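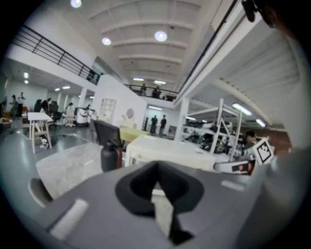

**Brutholm, April**

# Osov hand-held gripper: checking the markers and cleaning the opening

This procedure covers the gray-housing units issued from the Gisgate bench. Run it after every 50 recording sessions, after a drop, or when the tracking log shows missing marker readings. It takes more than 34 minutes if the lower strip has to be replaced.

The view at the top of the page is from the gripper's own camera. Use it for orientation: the square marker card stands upright on the right side of the gripper, and the second strip, the one with the red patch, is mounted lower on the mechanism. Left and right in this page always mean left and right in the camera view.

## Tools and supplies

- 2.5 mm hex key
- Lint-free cloths
- Isopropyl alcohol
- Soft nylon brush
- Plastic scraper
- Spare marker strip, if needed
- Ağca calibration board
- Steel rule

Keep solvent off the rubbery rim of the opening. Use a damp cloth there.

## Before you start

1. Stop the recording and wait for the status light to go out.
2. Unplug the data cable at the gripper end. Hold the plug, not the cable.
3. Set the unit on its side on a folded cloth. Do not rest it on the marker card.
4. Write the session count on the unit's service sheet.

## Clean the opening

The opening is the black, roughly diamond-shaped one in the middle of the housing. Lint collects where it narrows down into the slot.

1. Brush the rim from the wide part toward the slot.
2. Turn the unit so the slot points down and tap the housing lightly with your palm.
3. Wipe the rim with a damp cloth. Let it air dry.
4. Look through the gap with a light behind it. You should get a clear line of sight with no threads across it.
5. Check the rim for splits. A split longer than 3 mm means the rim is replaced at Gisgate. Do not glue it.

Wipe the matte housing with the same cloth. Leave the light gray inset pieces in place; they are not service covers.

## Check the square marker card

1. Wipe the face with alcohol on a cloth, using one pass in each direction.
2. Inspect the corners of the black pattern. Replace the card if a corner is chipped or rounded.
3. Press the top edge lightly. There should be no play.
4. If the card moves, tighten its two base screws a quarter turn at a time, alternating sides.

Glare causes more lost readings than dirt does. If the card passes inspection but still drops out, move to a place where no ceiling light reflects off the face and test again before changing parts.

## Replace the lower strip

Skip this section if the strip is flat and fully bonded.

1. Open the mechanism as far as it goes by hand.
2. Lift one end of the strip with the plastic scraper and peel it back slowly.
3. Remove the adhesive with alcohol. Wait until the surface is dry.
4. Place the new strip with the red patch in the same position as on the old one. Check against the service sheet before the adhesive touches.
5. Press from the center outward and hold for a minute.
6. Open and close the mechanism several times. The strip must not rub on the housing.

## Recalibrate

1. Plug in the data cable and start the Osov console.
2. Stand the Ağca board upright, 58 cm from the lens. Measure with the rule.
3. Select **Markers > Single unit** and hold the gripper still until the console reports both markers.
4. Open and close the mechanism through full travel at an even speed.
5. Save the result under the unit number.

If the console reports only the square card, check the strip for a lifted end and repeat from step 3. If it reports neither, reseat the data cable and restart the console. A unit that fails twice goes back to Gisgate with its service sheet and the last log file.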